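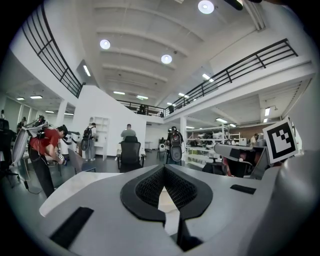
Woke up at ten to six with the choir piece going round my head again, the bit where the altos come in two bars after everyone else and I always, always come in early. Larasati says I should tap it out on my leg. I tried that in rehearsal and hit the music stand.

Anyway, January. It has rained every single day since I got back from Mum's and the path down to Eltutdale is basically a stream now, so I've been getting the 169 bus instead of walking. I quite like it! You sit up top at the front and get a good nosy into people's upstairs windows. Someone near the Prandine turning still has their Christmas tree up, lights and everything, and I hope they leave it till Easter.

Evie Cropper rang at lunch to ask if I still had her big casserole dish. I do. I have had it for two years. I said I'd bring it over with something in it by way of apology, so now I've got to think of something (leek and potato bake? she went off chicken). Popped out and bought leeks, forgot the potatoes, went back, bought potatoes and a lemon drizzle that was reduced and didn't make it home in one piece.

This evening I did 15 minutes of the altos bit with the door shut and got it right twice, which I'm counting. Then a bath, then three chapters of the lighthouse book. I think the sister did it. Larasati has already finished it and won't even give me a hint, just sends me a row of question marks.

Must find the lid for that dish before tomorrow.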